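The Velldale Loop, With Vinegar

I signed up for the Velldale Loop in April, at eleven at night, which is when I make most of my decisions about cycling. The website said 2,657 feet of climbing. I remember looking at that number and thinking it seemed friendly. I live in a county where the highest point is a freeway overpass, so I had nothing to compare it to.

My rider number was 223. I mention it because I had to read it out to a man with a clipboard on three separate hills, and by the third one he had started saying it for me.

The start was in the parking lot behind the Nikolovski bakery at six in the morning, dark enough that everybody's lights were pointed into everybody else's eyes. There is a kind of rider who shows up to these things already looking tired of winning. Shaved legs, matching socks, a bike that weighs less than my lunch. I lined up well behind those people, next to a guy eating a cheese danish with his gloves on, and felt I had found my level.

The first stretch, out to Gilow, is flat and has a tailwind, and I want to register a complaint about that. It gives you ideas. I sat in a group of maybe fifteen people going much faster than I can go, nodding like I did this all the time. Somebody pointed at a pothole and I pointed at it too. I took a turn at the front. I'm told you're supposed to do that for a minute or so and then move over, and I stayed there until I could taste metal.

Then comes the Grelumen climb. It tops out at 1,214 feet, and you can see the radio mast at the top from the very bottom, so there is never any doubt about how you're doing. The group left me at the first bend. They were nice about it. One woman said "you've got this" in the voice people use with a dog at the vet.

I had packed for this, or thought I had. Four energy gels, two bottles and a sandwich I'd been looking forward to since the parking lot. The gels were espresso flavored. I ate one at the cattle guard and spent the next mile trying to decide whether my heart was racing from the hill or the gel. The sandwich I had sat on. I don't know how you sit on something that's in your jersey pocket, but I managed it at some point, probably at the start while I was pretending to adjust my cleats.

What you really want by then is food that looks like food. Fruit, mostly, and something salty, and a chair.
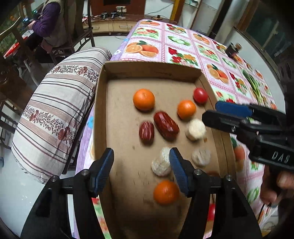
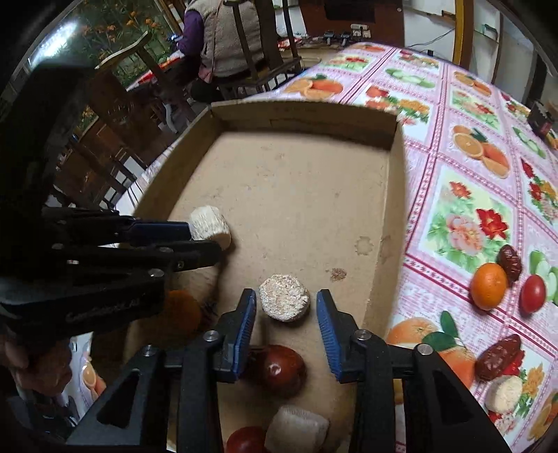 Jasmina Stojanović disagrees with me on nearly all of this. Her view, delivered over the phone while I was lying on the kitchen floor that evening, is that my trouble started well before lunch. According to her I went out too hard, ate my first bite an hour late, and would have cracked on Grelumen with a catered buffet strapped to the handlebars. She also said espresso gels are for the last ten miles and that anybody could have told me so. I pointed out that she is anybody and hadn't. She said I hadn't asked, and that she assumed a grown man would read the packet.

So, fine. I read the packet. It does say that.

The back half of the loop went better, mainly because I had given up. I got off and walked the steepest bit of Grelumen, where my shoes made a sound like a small horse, and was passed by the danish guy, who looked terrific. After that it's a long descent with good pavement and one nasty left-hander by a stone barn. I took it at the speed of someone who has a deductible.

At the second rest stop they had pickle juice in paper cups. I had always thought this was a joke cyclists told each other. I drank two of them. My calves, which had been twitching since the cattle guard, quit twitching, and I don't care if it was the pickles or just standing still for five minutes. I have since bought a jar and I'm not taking questions.

I rolled back into the bakery lot at a quarter to three. They had already folded up the finish arch, so technically I finished under a guy carrying a pole. He said well done. My computer had died somewhere on the descent, so there is no record of any of this online, and as far as the internet knows I spent the day parked behind a bakery.

Jasmina is doing it with me next year. She has sent me a spreadsheet with eating times in it, color coded, starting with oatmeal at 4:30 in the morning. I've replied asking where the pickles go.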